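Caderno da oficina, agosto, entrada 13

Cheguei cedo e já estava um forno cá dentro, por isso abri as duas janelas e fui direita às varas antes que o calor apertasse. A ideia de hoje era passar a limpo o que ficou pendurado da última entrada: escolher a vara para o cortinado da Edeltraud (o painel grande, o que vai para a sala de Udis) e decidir de uma vez se usamos o acabamento cor de cobre ou se voltamos ao preto.

O painel tem 184 cm de largura já com as bainhas feitas. Cortei a vara a 200, o que deixa 8 de cada lado para os remates, e eu gosto dessa folga. O Femi acha muito, diz que com 5 ficava mais elegante, mas o Femi não teve de enfiar as argolas na peça de Satti com as mãos a suar! Fica a 200 e depois logo se vê. Cortar mais é fácil.

Quanto à cor, estou rendida. Pus a vara à frente do tecido estampado e aquele castanho avermelhado, a puxar para a terracota, fica mesmo bem. Ao lado da amostra preta o estampado parecia mais duro, mais de escritório. Com este tom ganha calor. O brilho é que é um bocadinho forte para o meu gosto (apanha qualquer luz e faz logo uma risca branca de cima a baixo), mas a Edeltraud pediu brilhante e brilhante vai ter.

Agora o senão. Quando fui ver a superfície com atenção encontrei uma marca em diagonal, uma espécie de vinco ou mossa pouco funda, e junto à ponta de cima dela um pontinho claro minúsculo.
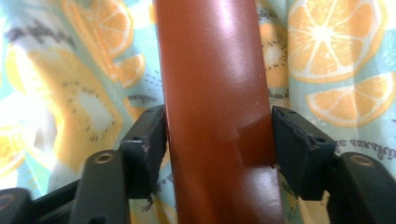 O que fazer com a marca

Passei a unha e sente-se, portanto não é só reflexo. Não sei se veio assim da Nunda ou se fomos nós, na prateleira de baixo anda tudo aos encontrões e eu própria já lá deixei cair um grampo. Hipóteses, por ordem de preguiça:

Rodar a vara e deixar o vinco virado para a parede. Com as argolas postas duvido que alguém dê por isso.

Cortar outra. Temos mais 2 do mesmo lote, mas uma está prometida para a Brurnside e não quero mexer nessa sem falar com o Femi.

Tentar disfarçar com cera de retoque. Experimentei num resto e ficou baço, uma mancha pior do que a mossa. Riscado.

Vou pela primeira, e aviso a Edeltraud antes de montar, que ela tem olho para estas coisas e prefiro ser eu a dizer.

Ficou por fazer: limar os topos (deixei a lima fina na gaveta dos alfinetes, não perguntem), passar o estampado a ferro pelo avesso com o pano húmido e confirmar o diâmetro interior das argolas. Femi, se pegares nisto antes de mim, a vara está deitada em cima da manta, com fita de papel no lado que vai para a parede. Não tires a fita!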